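Dondwood Round Side Table, Model 28
Ema Furnishings, Contract and Residential Catalog

Overview

The Dondwood is a round table for sitting rooms, waiting areas, guest rooms and shared lounges. It is supplied with a light wooden top and is intended to stand beside a sofa or between two armchairs. The top has no drawer, lip or tray and may be approached from any side.

The table was added to the Ema catalog in February and replaces the Colon side table, which had a square top. Orders for the Colon are no longer accepted. Replacement feet for it remain available through the parts desk.

Top and finish

Each top is sanded and sealed before it leaves the workshop. Grain and color vary from one piece to the next, and an exact match between tables ordered at different times cannot be guaranteed. Customers furnishing a room with several tables are advised to place a single order and to request tops from the same batch.

The finish is suitable for ordinary household use. Coasters are recommended under cups and glasses. Items with hard rubber feet should not be left in one place for long periods.

Specifications

Top diameter: 24 inches
Legs: 3, supplied unattached
Assembly: one person, hex key included
Warranty: 5 years, frame and top
Lead time: 6 weeks

Care

Dust with a soft dry cloth. Marks may be removed with a cloth dampened in mild soapy water, followed at once by a dry one. Wax polish, bleach and scouring pads will damage the seal and are not covered by the warranty. The leg bolts should be tightened once a year.

Related items

The Obura tray is a shallow holder for remote controls, reading glasses and pens. It has a felt base and may be used on the Dondwood without a mat. The tray is sold separately and is not included in the table warranty.

Use in the living room

The table is suited to the small items kept within reach of a seat. A slim remote control may be laid flat on the top with either side up, and the level surface is convenient when batteries are being changed.

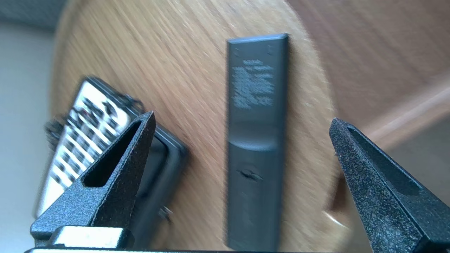

Johanna Thaler writes that the tables in her building's lounge have held up well, although the remotes slide when someone bumps the edge, and she would like a version with a low rim. She adds that the yearly tightening of the bolts is worth doing on time, as one of hers had begun to wobble.

Reply from Mohammed-Awal Baidoo, Ema Furnishings: A rimmed top is not offered at present. The Obura tray will keep remotes in place and may be added to an existing order through the parts desk.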